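Domstead Community Help > Workbenches & Storage

Brown mat slides on a white table, small cabinet marks the top

Posted by lastine_shop, September 29, 2020

I have a white table used for sorting small parts. A large brown mat covers most of it. A blue plastic tray sits on the mat for the pieces being sorted, and a small wooden drawer cabinet stands on the right side for everything already sorted. The mat is 1000 mm wide and I bought it in June.

There are two problems. The mat creeps toward the front edge over a day of work, 11 mm at worst. The cabinet leaves faint dents in the mat, and they do not recover overnight. I would like to keep the layout as it is. I have tried washing the underside of the mat with dish soap, which helped for two days.

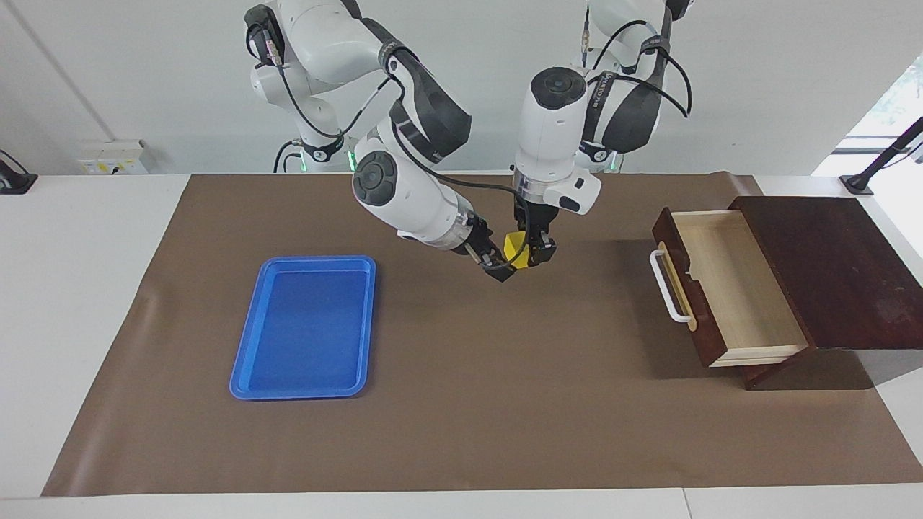 Current layout: blue tray on the open part of the mat, drawer cabinet at right.

Is there a fix that does not involve gluing the mat down? The table surface has to stay clean underneath.

3 replies

Posted by kolev_bench

Treat these as separate problems.

Creep: a smooth table under a smooth-backed mat has very little grip, and soap residue makes it worse. Wipe both surfaces with isopropyl alcohol and let them dry. Then put thin open-weave shelf liner between the mat and the table, cut 34 mm short of the mat on every side so the edges still lie flat. My own mat is 840 mm wide and has not moved under this arrangement. Do not use the thick foam liner – the mat will feel soft and the tray will rock when you press on one corner.

Dents: this is point load. Check the underside of the cabinet. If it stands on small feet, put a flat board under it, the same footprint as the cabinet, with felt on the lower face. If the base is already flat, look for a proud screw or a raised edge. Move the heaviest contents to the bottom drawer as well. That will not reduce the total load, but the cabinet will shift less when an upper drawer is opened.

Existing dents in a rubber or vinyl mat sometimes relax with gentle warmth. Test a corner first.

Posted by dry_fit

Double-sided tape. Four strips. Done.

Posted by starka_user

Tape will hold, but it leaves adhesive on the table and the original post asked for a clean surface. If you do go that way, use the removable type and replace it before it hardens.

I would try the liner first. One addition to the first reply: check the color fastness of the liner before leaving it on a white table. A dark one from Starka left a gray grid on mine that took a melamine sponge to remove – the white version from the same shelf did not.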